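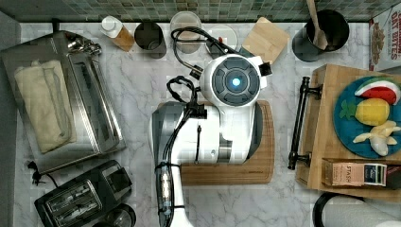 Page 1 of 2
Ticket 1291 - Kitchen outlets lose power, Bramus breaker trips
Site: Brinstead, unit 11
Opened: 11 January 2026
Status: Waiting on part

Reported problem: The breaker for the kitchen counter circuit trips a few minutes after the kettle is switched on. Resetting it works until the next time. Tenant says it started in November and now happens every day.

Step 1. Unplugged everything on the circuit and reset the breaker. It held for an hour with no load.

Step 2. Plugged in the kettle alone at the outlet left of the sink. Tripped after four minutes. Moved the kettle to the hallway circuit - no trip, so the kettle is fine. 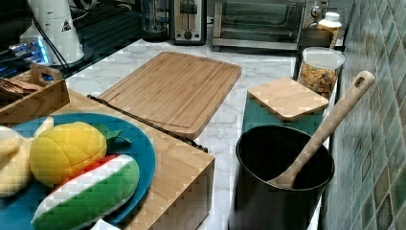 Unit 11, counter corner with green mosaic tile

Step 3. Pulled the cover off the corner outlet. Found one loose neutral, tightened it and tested again with the kettle. Same result, tripped after five minutes.

Step 4. Checked the panel. The breaker body is warm to the touch after each trip and the ones next to it are not. Load was well under the rating. Suspect the breaker itself. See ticket 1332, same model, same fault.

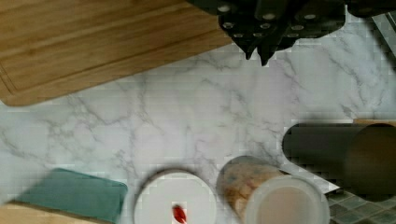

The replacement breaker is on order from Prakley. Until it is fitted, the tenant should run the kettle from the hallway and use only low-draw items in the kitchen. We also need to get at the outlet by the knife block when we come back, so please move the block and the cutting board with the juice groove to the other side of the counter. Power to the kitchen will be off during the work.

Next action: fit breaker, retest with kettle for 11 minutes, close if it holds.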